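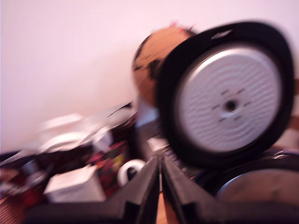

Re: [karkmont-skies] Anyone going out for the comet?

On 13 February 2023 a list member wrote:
> Is the comet still worth chasing from the Karkmont side? I've only
> got 10x50s and the moon has been a pain all month. Also wondering
> if the gate on the Cunavcombe road is open yet.

Hi all,

Yes, still worth it, but go soon! I drove up past Cunavcombe last night and parked at the wide spot at 3000 feet, and I had it in binoculars in a couple of minutes. It's a soft gray smudge now, no tail that I could swear to (my wife says she saw one, and she has better eyes than me). Mars is close by, so start there and sweep.

The gate is open, but the last mile is all ruts and frozen mud. I wouldn't try it in a low car. My truck turned over 163 thousand miles on the way up and complained the whole time.

I tried NGC 2379 too, down in Gemini, and got a maybe. Has anyone pulled it in with an eight inch?

I also stopped at the old Daza claim on the way home. The tailings are still there and so is the cabin, minus more of its roof. Please stay out of the shaft, the timbers look awful.

Last thing, I have a Gikus tripod I never use. 100 bucks, or trade for a decent red headlamp and some cash.

Clear skies, and bring gloves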